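I bought the Mamness board in November, after three weeks of thinking. My old whiteboard was the cheap kind, and after one year the writing did not come off anymore. Heda sells this one in two widths and I took the bigger one. The price was 20 more than the Predari board that my colleague has, so I expected a better surface.

The mounting took me one evening. The rail must be level, the paper in the box says this two times, and it is right. The screws that come with it are too short for my wall and I had to buy longer ones. I think Heda should put both lengths in the box, it would cost them very little.

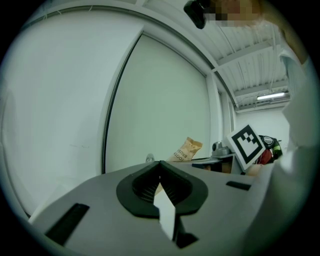
Review by Kaj Bach | Dec 24, 2019 | Article no. 2736

I prefer a room with white walls and a lot of light from the ceiling, and for such a room the question is always reflection. With the Predari I could not read the upper part when the lamps were on. The Mamness is more matte. From the side there is still a little shine, but I can read my own handwriting from the door, and my handwriting is small.

Cleaning is good. Black and blue go away with a dry cloth, also after about 10 days. Red leaves a weak shadow and needs some water. I tried the Pacheco markers also, they are cheaper but they smell strongly and I gave them away.

What I don't like is the pen tray. It is sold separately, it clicks on the rail only in one position, and mine came with a scratch. Heda sent a new one without discussion.

I would buy the board again, but I would leave the tray and put the pens in a cup.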